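How to Pack a Small Hinged Pencil Case

By Vega Figueroa

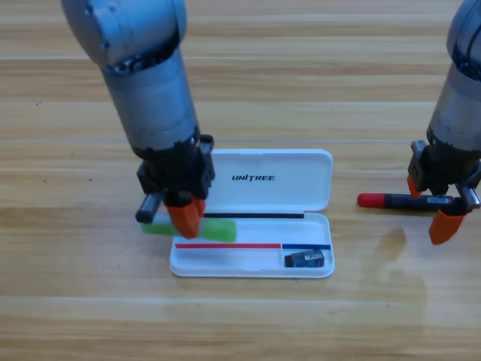
Desk & Supplies

A flat case with a molded tray holds less than a zip pouch, so the order you pack it in matters. The white one used here has a lid that stands up by itself when open and a divider near the right end of the tray. The steps work for any case with a similar layout.

What you need
A hinged case with a shallow tray
A few thin sticks or pencils
One or two short items
A flat table

1. Empty the case and wipe out the tray. Pencil dust collects in the corners, and a damp cloth gets most of it. Let the tray dry with the lid up.

2. Sort everything by length before anything goes back in. Lay the pieces side by side on the table.

3. Put the longest piece in first, along the back edge by the hinge. The black stick goes there and takes up most of the length of the tray.

4. Work toward the front. The red stick lies to the left of the divider, and the shorter blue one carries on the same line into the right compartment.

5. Leave block-shaped items, like the green one, until the thin pieces are in place. Try the block in the open part of the tray and close the lid slowly. If the lid stops before it latches, take the block out and store it somewhere else – forcing it will strain the hinge.

6. Close the case and tip it gently from end to end. If the sticks slide a lot, a folded strip of paper towel along the front will hold them.

I repack mine every Thursday. It takes a couple of minutes, and broken leads go in the trash at the same time.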